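**Apples in the fridge or in a basket on the desk?**

Ro-un Kwak

We have a small two-door Gronby in the workroom and a basket on the desk beside it. Apples from the Usgate market go wrinkly within weeks wherever I put them. Which spot is better?

---

**Senyo Odoi**

Fridge, in a loose bag with a few holes. Bare on a shelf they dry out — cold air pulls the moisture from the skin. Eat the shrivelled ones first or stew them. Use the basket for what you'll eat in a day or two.

Ours, same sort of setup:

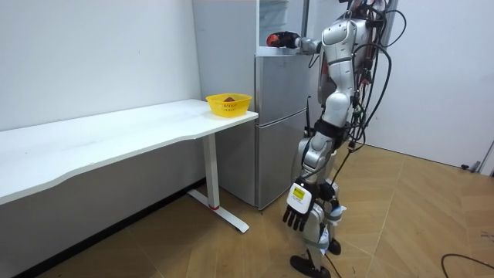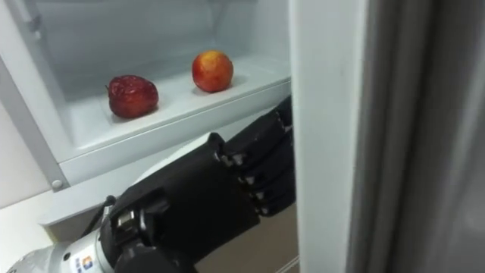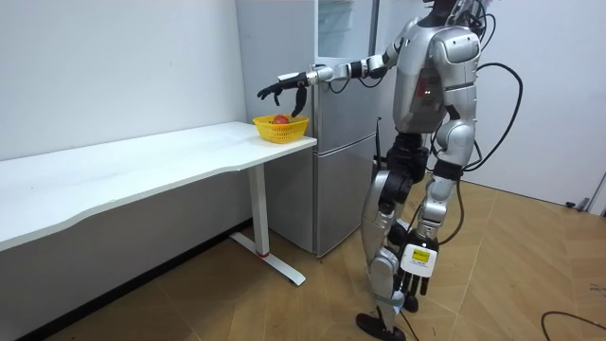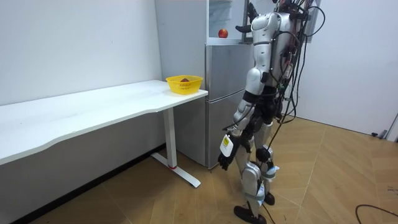 Keep them away from lettuce and carrots too. Apples give off a gas that turns greens yellow.

---

**Collari30**

basket is fine, just buy less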